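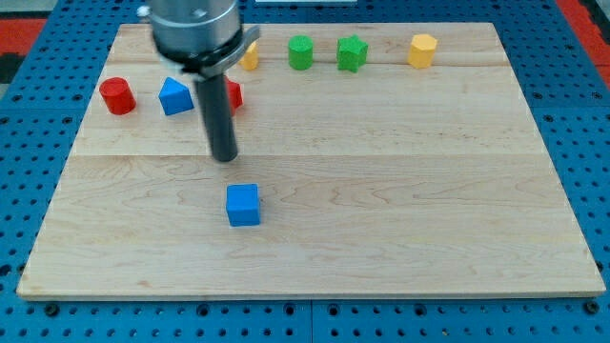 Film music night, talk notes
Rosine Marchal, Friday, 7:30

Start when the lights go down. Thank Wael for the projector and the sound check.

Slide 1 - title
I'm talking about silence in thrillers, mostly two of them, Omine and The Lunde Crossing. If you haven't seen either, I will spoil the end of the second one. Give people a second to object.

Slide 2 - why these two
Same composer, Régis Cordier. Same editor, Mireille Riviere. The films came out four years apart and sound like they were made by different people. Omine has 42 minutes of music. Lunde has 26, and it's the longer film.

Slide 3 - clip, the stairwell (Omine)
Play it once with sound. Don't talk over it.
Then ask what they remember hearing. Most people say strings. There are strings, but they come in late, after the second landing. Before that it's only shoes and a door.
Play it again.

Slide 4 - cue sheet
Don't read it out. Point to the gap in the third column. Cordier wrote a cue for that stretch and Riviere took it out in the edit. He was unhappy with that and said so in the commentary track. By the next film he was leaving the gaps himself.

Slide 5 - clip, the ferry (Lunde)
Warn them it gets loud at the end.
Things to listen for: the engine note drops when Bukell comes up on deck. The gulls stop. No music until the car door.
I used to think the engine was a synth. It's a field recording, slowed down. Évan Courtois, who did the sound mix, recorded it in August on a different boat.

Slide 6 - the ending
Spoiler here. Bukell never gets off the ferry. We get the empty car, then the ramp coming down, then black. The main theme plays over the credits for the first time in full. Up to that point we've had the first few notes and nothing more.
I don't think it works as well on a second viewing. Say so. Somebody will disagree, and that's fine, take it in the questions.

Slide 7 - the small theater problem
Quiet films suffer in bad rooms. I first saw Lunde at the Pondeo, 384 seats, with the air conditioning running, and I missed half of what I've just played you. If you're watching at home, use headphones for the ferry.

If short on time, skip slide 4 and go straight to the ferry.

Slide 8 - questions
Repeat each question into the mic. Likely ones:
- Is the Omine score on disc? Yes, but the cut cue isn't on it.
- Was Cordier trained? Piano, then he played in bands.
- What next? Lunde first, then Omine again.

Finish by 8:25. Wael needs the laptop back.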